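데스크톱 분해 셀 보호 정지 및 케이블 걸림 발생 시 조치 절차

적용 대상: 플리른스카(Plirnska) 분해 셀 운전원 및 정비 담당자
작성: 본빌(Vonville) 자동화설비팀
검토: 헤릿 모크게티(Gerrit Mokgethi)
개정일: 2019년 11월 28일

1. 목적

본 문서는 협동로봇을 이용하여 데스크톱 컴퓨터를 분해하는 작업 중 그리퍼가 내부 케이블에 걸려 보호 정지가 발생한 경우의 조치 방법을 정한다. 지난 5월 래트스테드(Latstead) 작업장에서 메모리 분리 공정 수행 중 그리퍼 손가락이 전원 케이블 다발에 걸린 상태로 상승 동작이 실행되어 로봇이 정지한 사례가 있었다. 당시 운전원이 원인을 확인하지 않고 프로그램을 재개하였고, 그 결과 메인보드의 전원 커넥터가 파손되고 그리퍼 손가락의 체결 볼트가 풀렸다. 인명 피해는 없었다. 이후 모든 분해 셀에서 본 절차를 적용하고 있으며, 기존의 「보호 정지 해제 요령」은 폐지한다.

2. 작업 전 확인 사항

본체는 측면 패널을 제거하고 개방면이 위를 향하도록 작업대에 눕혀 놓는다. 로봇이 접근하는 동안 본체가 밀리지 않도록 고정 상태를 손으로 확인한다. 이때 로봇은 대기 위치에 있어야 하며, 티치 펜던트의 운전 모드는 수동으로 둔다.

본체 내부의 케이블은 제조 시기와 모델에 따라 경로가 다르다. 동일 모델이라 하더라도 이전 사용자가 부품을 교체한 경우 케이블이 메모리 슬롯이나 소켓 위를 지나는 일이 있으므로, 앞선 본체에서 이상이 없었다는 이유로 확인을 생략하여서는 안 된다. 특히 다음 부위를 점검한다.

전원 공급 장치에서 나오는 케이블 다발의 경로
메인보드 위에 얹혀 있는 커넥터와 그 끝단
드라이브 베이 주변의 SATA 케이블
CPU 소켓의 고정 브래킷 및 레버의 개폐 상태
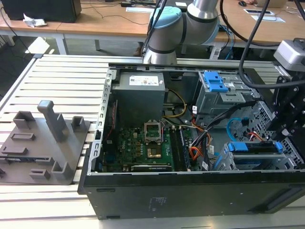 그림 1. 측면 패널을 제거한 본체와 내부로 진입한 그리퍼. 메인보드 우측에 케이블이 펼쳐져 있다.

소켓 브래킷이 열려 있는 본체에서는 브래킷의 높이만큼 여유 공간이 줄어든다. 프로그램의 접근 경로가 브래킷이 닫힌 상태를 기준으로 작성된 경우에는 접근 높이를 다시 교시하여야 한다. 접점이 노출된 소켓 위로는 그리퍼를 이송하지 않는 것을 원칙으로 한다.

로봇 외부에 배선된 케이블도 같은 방법으로 점검한다. 손목 회전 시 케이블이 당겨지거나 본체 모서리에 닿을 우려가 있으면 고정 위치를 조정한 후 저속으로 한 차례 경로를 확인한다.

3. 걸림 발생 시의 징후

케이블 걸림은 보호 정지에 앞서 다음과 같은 징후를 보이는 경우가 많다. 하나라도 확인되면 정지 신호를 기다리지 말고 운전을 일시 정지한다.

그리퍼가 이동하는 방향으로 케이블이 함께 움직인다.
본체가 작업대 위에서 들리거나 돌아간다.
그리퍼 닫힘 폭이 교시값과 일치하지 않는다.
손목 힘 센서의 값이 빈 공간 이동 중에 상승한다.

래트스테드 사례의 경우 기록상 힘 센서 값의 상승은 정지 2초 전부터 나타났다. 운전원이 화면을 보고 있었다면 수동으로 정지할 수 있었던 시간이었다는 것이 조사 의견이다.

4. 조치 절차

4.1 비상 정지 버튼을 누른다. 보호 정지가 이미 발생한 경우에도 동일하게 시행한다. 로봇이 멈춰 있다는 사실만으로 안전 상태로 판단하지 아니한다.

4.2 로봇과 본체 사이에 손을 넣기 전에 그리퍼의 구동 전원을 차단한다. 구동 전원을 차단하여도 파지력이 유지되는 형식의 그리퍼가 있으므로, 손가락 사이에 손을 넣지 않는다.

4.3 걸린 위치를 육안으로 확인하고 사진으로 기록한다. 손목 카메라가 작동 중이면 그 영상도 저장한다. 외부 카메라만으로는 그리퍼 손가락 안쪽과 케이블 다발의 간격을 판단하기 어렵다.

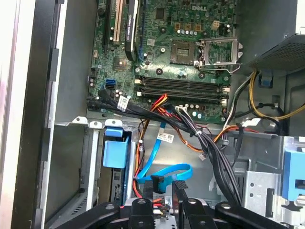

영상에서는 손가락 끝과 가장 가까운 전선을 먼저 찾고, 그 전선이 어느 커넥터로 이어지는지 추적한다. 드라이브 베이 쪽으로 내려가는 전원선은 다른 케이블 뒤를 지나는 경우가 있어 끝단이 보이지 않을 수 있다. 끝단이 확인되지 않는 전선은 걸려 있는 것으로 간주하고 조치한다.

4.4 케이블의 장력을 확인한다. 장력이 없으면 4.5로 진행한다. 장력이 있으면 케이블을 당기거나 절단하지 말고, 정비 담당자 입회하에 로봇을 진입 방향의 반대로 조금씩 되돌린다. 이동은 티치 펜던트의 수동 조그로만 하며, 속도는 설정 가능한 최저값으로 한다. 그리퍼 구동 전원은 이 단계에서도 차단 상태를 유지한다.

4.5 절연 공구를 사용하여 케이블을 손가락에서 벗겨 낸다. 손가락을 벌려야만 케이블이 빠지는 경우에는 모든 인원이 손을 뺀 것을 구두로 확인한 다음 구동 전원을 투입하고, 펜던트를 가진 1인만 개방 명령을 내린다.

4.6 로봇을 대기 위치로 옮기고 본체를 작업대에서 내린다. 해당 본체는 자동 공정에 다시 투입하지 않고 수작업 분해로 전환한다.

5. 재가동 전 점검

그리퍼 손가락의 체결 볼트는 하나씩 토크 렌치로 확인한다. 손가락의 파지 패드에 찢김이나 들뜸이 있으면 교체한다. 시(Shi) 작업장에서는 패드가 손상된 상태로 운전을 계속하여 다음 본체의 메모리를 떨어뜨린 일이 있었다.

점검이 끝나면 본체가 없는 상태에서 전체 경로를 저속으로 17회 반복한다. 이 과정에서 힘 센서의 영점이 변동하면 재가동을 보류하고 정비 담당자에게 인계한다. 센서 영점의 임의 보정은 금지한다.

6. 보고

케이블 걸림은 설비 손상이 없더라도 당일 근무 종료 전까지 보고한다. 보고서에는 본체 모델, 정지 당시의 공정 단계, 저장한 영상의 파일명, 조치자의 성명을 기재한다. 래트스테드 작업장의 정지 이력 368건을 재검토한 결과 상당수가 원인란이 비어 있어 케이블 걸림 여부를 판별할 수 없었다. 원인을 특정하지 못한 경우에도 공란으로 두지 말고 「미상」으로 기재한다.

절차와 다르게 조치한 사항이 있으면 그 내용과 사유를 함께 적는다. 보고서 양식은 설비 문서함의 안전 항목에 있으며, 작성된 보고서는 본빌 자동화설비팀에서 접수한다.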